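Guia de instalação Birkell
Publicado em agosto, por Equipa de Documentação

5. Aplicar a massa de juntas Skornell 963

Antes de começar, leia esta secção até ao fim. A massa endurece depressa e depois não é possível corrigir.

1. Confirme que a cola dos azulejos já secou. O tempo mínimo é de 12 horas.
2. Retire todas as cruzetas e limpe as juntas com um pincel seco.
3. Deite primeiro a água no balde, e só depois o pó.
4. Misture até a massa ficar sem grumos. Deixe repousar e misture outra vez.

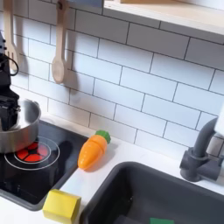

CATEGORIA: Paredes de cozinha

5. Espalhe a massa com a talocha de borracha Pavik, sempre na diagonal em relação às juntas.
6. Trabalhe por zonas pequenas. A massa preparada deve ser usada em 30 minutos.
7. Passe a esponja húmida, bem torcida, sem fazer força.

CUIDADO: não junte mais água à massa que já começou a endurecer. A cor fica com manchas.

Nota: se a temperatura da divisão é superior a 19 graus, prepare só metade do saco de cada vez.

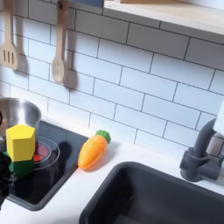
A escolha da cor da massa faz-se antes da compra, com a amostra Preda seca e à luz da própria divisão. A massa fresca parece sempre mais escura do que será depois. Com azulejo branco, uma junta cinzento-escura e fina deixa ver bem o desenho desencontrado das peças, mas mostra também qualquer desalinhamento. Se tem dúvidas sobre o alinhamento, é preferível uma cor clara.

8. Espere a secagem completa e retire o pó com um pano macio.

Contacto: apoio técnico Birkell | © Birkell | Voltar ao topo
12 partilhas · 0 comentários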